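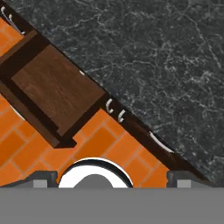

Shortbread that keeps its shape

Most shortbread spreads because the dough went into the oven too warm. Cut the shapes, put them on the tray and chill the whole tray for 30 minutes before baking. If the fridge is full, the freezer will do it in less time, but check that the tray fits first.

Use butter that gives when you press it but still feels cool. Butter that has gone shiny is too soft -- put it back for a while. Rub it into the flour and sugar with your fingertips and stop as soon as the mixture clumps. A dry, crumbly dough will usually come together if you squeeze it and leave it alone for a few minutes. Don't add water.

Roll the dough between two sheets of baking paper. You won't need extra flour and the top stays smooth. Turn the paper a quarter turn every few strokes so one side doesn't end up thinner.

Dip the cutter in flour and push straight down. Twisting drags the edges.

Trimmings can be pressed together and rolled again, but only once. After that the biscuits are tough. I bake the last scraps as they are and crumble them over stewed apple.

Spyros Chatzigeorgiou wrote in to ask about storing them. An old sweet tin is fine, lined with baking paper, with another sheet between the layers. Let the biscuits go completely cold before the lid goes on. They keep for 6 days like that, and I wouldn't put anything softer in with them, especially not sponge.

The raw dough also freezes well. Shape it into a log, wrap it twice and write the month on it. In December I keep 2 logs going, one plain and one with orange zest. Slice from frozen with a heavy knife and give the rounds a little longer in the oven -- they are ready when the edges are just starting to colour.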